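Carbonyl stretch in my ester is too low, what have I missed?

Forum: Organic chemistry, practical and spectra
Started 4 February 2021

jkarppinen wrote:
I made an ester from benzoic acid and an alcohol with a ring on it, usual acid catalyst, reflux for 2 hours. The infrared spectrum has its strongest peak at 1,746 after washing with bicarbonate, and my supervisor says that is wrong for what I was trying to make. I had assumed anything in the 1,735 to 1,750 range meant ester and stopped there. What am I looking at?
Jouko

shafiq_c wrote:
Your title says too low and your number is too high, so sort that out first. A benzoate is conjugated with the ring, so the C=O should come lower, near 1,720. At 1,746 I would say you have an ordinary ester with nothing conjugated next to the carbonyl. Did you rinse anything with ethyl acetate?

jkarppinen wrote:
Sorry, title is wrong and I can't edit it. Yes, I extracted with ethyl acetate, 40 ml, and took it down on the rotavap.

mlevesque wrote:
Then it's ethyl acetate. It comes in at 1,740 or so. Put it back on the pump and run it again.

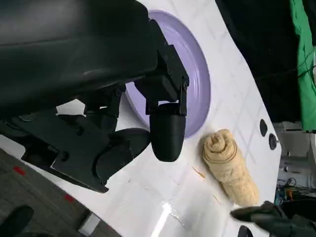 Re: Carbonyl stretch in my ester is too low

p_vondracek wrote:
I don't agree with Mackenzie. If the product was there at all you'd get two carbonyl peaks, or one wide one with a shoulder. He says one strong peak. Either there's hardly any product in the sample or the starting acid wasn't what the label said. Jouko, which bottle did you use?

jkarppinen wrote:
The Jelínek one from the open shelf. Melting point wasn't checked.

p_vondracek wrote:
Check it. Benzoic acid should melt at 122. If it's well below that, start again with a fresh bottle.

shafiq_c wrote:
Checking the acid is fine but I'd do the proton NMR first. Ethyl acetate gives a quartet at 4.12, a singlet at 2.05 and a triplet at 1.26 in CDCl3. If those are there and you see nothing between 7.4 and 8.1, Mackenzie is right and the ring compound went somewhere else.

mlevesque wrote:
Probably out with the bicarbonate. Unreacted acid goes into the water layer as the salt. Did you keep the washings?

jkarppinen wrote:
Kept them. I'll acidify and see if anything drops out. NMR slot is tomorrow.

p_vondracek wrote:
Fine, but do the melting point as well. It takes ten minutes.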